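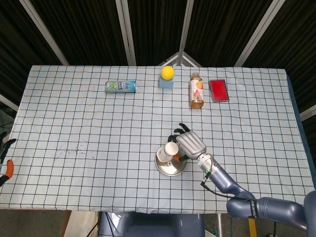

Grid tablecloth will not lie flat and has dark specks

Asked 7/27/21 – viewed 553 times

I have a white cloth with a grid of thin dark lines on a rectangular table. Two problems. First, it keeps faint wrinkles however I fold it. Second, there is a patch of small dark specks left of the middle, and I can't tell if they are ink, mould or something off the drinks. A stamp-pad type thing, a can and a bottle of brown liquid all live on this table, so any of them could be to blame. The cloth also stops short on the right and the dark blue edge of the table shows. Fabric is a cotton mix, label says Wukham, no care symbols left. I'd like the grid lines straight as I use them for lining things up.

3 answers

Answer 1 (accepted) – Anwara Bepari

Test the specks before you wash anything. Dab one with a damp white cloth. If colour comes off, it is probably water-based ink or drink. If nothing moves, try surgical spirit on a cotton bud, on a hidden corner first as it may lift the printed lines too. Mould usually smells and tends to come back in the same place.

Then wash at 30, no bleach. Take it out slightly damp and iron on the back, along the grid and never diagonally. Diagonal ironing stretches the weave and the squares go out of true. Store it on a cardboard tube. Folding puts the creases back.

For the short side, measure the top and add 2 cm per side before buying another. Mine is a Kombo and lost 46 mm in length on its first hot wash, so allow for that as well.

Answer 2 – Emix

Double-sided tape under the corners. Done.

Answer 3 – kaka2000

Is it printed or woven? If printed the lines might not be square to the edge in the first place. Mine weren't. I had a similar one in January and gave up and turned it over.

Comment on Answer 3: Printed. Plain on the back. Will try the spirit on a corner tonight.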